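Touring Print Exhibition: Progress Report to the Lukis Fund
January 12, 2025

Concert photography archive, Soriano collection. Prepared by the Venditz Gallery exhibitions office. 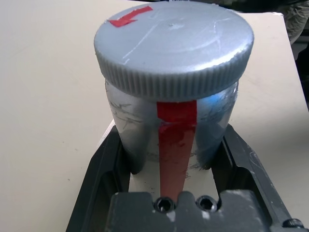 1. Scope of this report

The report covers work since the grant agreement was signed in July. It deals with print production, rights clearance, the hanging plan and spending. The catalog is funded separately and is mentioned only where it affects the schedule.

2. Print production

The exhibition list is fixed at 100 prints. All negatives selected for the list have been scanned and checked for dust and color cast. Proofs were made on two papers. The matte paper was chosen after the glossy proofs showed reflections under the track lighting in the main room. Black levels on the matte proofs were weak in the stage shots, and the printer profile was rebuilt to correct this. Final printing has started with the large-format group.

Eight negatives have scratches that cross a face or a hand. These will be printed without retouching, and the wall labels will state the condition of the negative.

3. Rights and captions

Written permission is in place for all but five images. The open items are backstage portraits in which a session player or crew member can be identified. Letters went out to the last known addresses. If no reply is received before the labels go to print, the images will be replaced from the reserve list.

Captions give venue, year and film stock. Where the contact sheet and the tour itinerary disagree on the venue, the contact sheet has been followed.

4. Venues and hanging

Venditz opens the tour. The second venue, the Flisex Arts Center, has confirmed its dates and sent revised floor plans. Its side gallery is narrower than shown on the earlier drawing, so the row of tour bus pictures moves to the entrance wall. Frame sizes are unchanged.

Crate dimensions depend on the freight elevator at Flisex. Measurements have been requested and are outstanding.

5. Spending

Scanning and proofing came in under budget. Framing is over budget by 8 percent, owing to a change in glazing. The difference is covered by the scanning underspend, and no change to the total grant is requested.

6. Next period

- Complete final printing and sign off each print against its proof
- Close the open permissions or substitute images
- Obtain elevator measurements and order crates
- Send label text to the Lukis Fund for approval of the credit line

Invoices and the revised hanging plan are attached as appendices A and B.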